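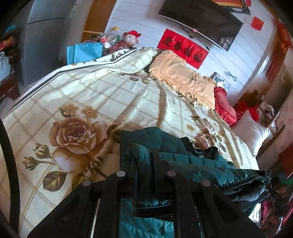 The Skoletti Reader in Colonial Education is a single-volume teaching edition of speeches, school regulations and newspaper articles by the founders of independent schools in colonial territories. It is edited by Rosalba Bortolotti and published by Tresden. The volume is meant for use away from a library desk as much as at one, and the sewn binding lets it lie open on an uneven surface. The cover is water-resistant cloth over board. There is no dust jacket.

Contents
The texts are arranged in 11 sections, each opening with a short biographical note and a chronology. Subjects include the training of village teachers, schooling in local languages, fees and boarding, the inspection of unlicensed schools, and the press campaigns that led to several founders being banished. There are 70 documents in all. Where an original is not in English, the translation is by Aldo De Luca unless a footnote says otherwise. Spellings of personal names follow the source, and variants are gathered in the index.

Apparatus
Line numbers are printed in the outer margin at every fifth line. Notes are at the foot of the page. The 3 appendices cover school ordinances, a glossary of administrative ranks, and a table of currencies. Maps were redrawn for this edition by Raffaele Galli.

Changes from the previous printing
Section 4 has been reset to correct the order of two letters. The glossary entry for "regent" has been rewritten. Page numbers are unchanged up to the end of section 9, so existing reading lists can be kept for those sections.

Ordering
Class sets are supplied in cartons of 18 copies. Single copies are sent by Clulter, our distributor. Cartons cannot be split. Inspection copies may be kept until the end of December, after which they are invoiced at the list price.

The teacher's companion, by Rosario Cirillo, is sold separately.

Page last revised 24 Jun 2022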